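Community Help > Awards and Recognition > Ordering and Engraving

Replacing engraved plates on a perpetual trophy when the original supplier has closed

Posted by Drirkenura Rowing Association Office
7 comments | 152 views

Our association holds a perpetual trophy consisting of a silver-plated cup on a round wooden base. The base carries small curved plates, each engraved with the name of the winning crew and the year. The firm that supplied the trophy and engraved the plates, Rengifo, has ceased trading, and we have been unable to locate any record of the plate dimensions or the typeface.

There are 28 plates in place and no blank ones left. The annual dinner is held on a Saturday in September, and the next winner's name should be added before that date. We would be grateful for guidance on the following matters.

First, is it acceptable practice to fit a second tier to the base, or should the existing plates be removed and replaced with smaller ones? Some members feel strongly that the original plates should remain where they are.

Second, can an engraver match the existing lettering from a rubbing, or must the whole trophy be sent away? It is insured for $2,792 and we would prefer that it not travel by mail.

Third, two of the older plates have lifted at the corners. May these be glued down in the office, or should this be left to a professional?

Share (7)

Gemma D'Amico

I have handled trophy records and engraving orders for a regional sports federation for many years, and I will take your points in order.

A second tier, usually called a plinth band, is the customary solution when a base is full. The existing base is left untouched and sits on a wider ring of matching wood, which carries its own set of plates. Ask the supplier to stain the new ring against the old base in daylight. Wood that has stood in a display cabinet will have changed color, and a standard mahogany finish seldom matches it. If the new ring is made in two heights, choose the lower one. A tall ring can make a modest cup look out of proportion.

Removing the old plates should be considered only when they are badly worn. If your members do decide on that course, record every inscription in writing beforehand, including punctuation and any misspellings, and have two people check the list. The old plates should be kept together in a labeled envelope with the association's papers.

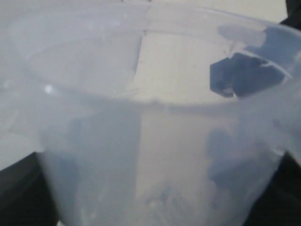
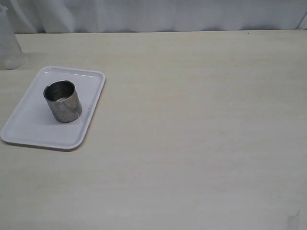 As to the lettering, a rubbing is normally sufficient. Place thin paper over the plate, hold it firmly, and rub with the side of a soft pencil. Take rubbings from at least three plates of different years, as engravers were often changed without notice and the letters may vary. Measure the width of a plate along its curve, with a strip of paper, and not straight across with a ruler. A plate ordered from a straight measurement will come back too narrow. Also give the engraver the diameter of the base at the height where the plates sit – many bases taper slightly, and the curve of the new plates must follow.

Please ask for a printed proof before any engraving begins. The proof should be signed by one named officer of the association. Most of the disputes I have dealt with arose when corrections were sent by several people on the same day.

On the matter of the lifted corners, I would advise against household glue. It may stain the wood and can make later removal very difficult. Many plates of this kind were fixed with small brass pins, and it is worth looking closely for pinholes before deciding anything. An engraver who fits the new band will generally re-fix loose plates at the same visit for a small charge.

14 people found this helpful

Erska Trophy Desk

We agree with most of the above. One addition concerning time: a plinth band is normally made to order, whereas engraved plates alone can be completed much sooner. If the band will not be ready for the dinner, the winner's plate can be engraved now and presented in a small case, then fitted afterward. Please state the presentation date on the order form itself. A date mentioned only in a telephone call is easily missed by the workshop.

2 people found this helpful

Clineo

Double-sided tape works for the loose ones. We did ours that way and they are still on.

Drirkenura Rowing Association Office

Thank you to all who replied. We have inspected the base and there are pinholes beneath both of the loose plates, so these will be left for the engraver. Rubbings have been taken from four plates. The lettering does change partway through the series, and we have asked for the later style to be followed on the new band.

Contact us | Terms of use | Copyright Community Help | Back to top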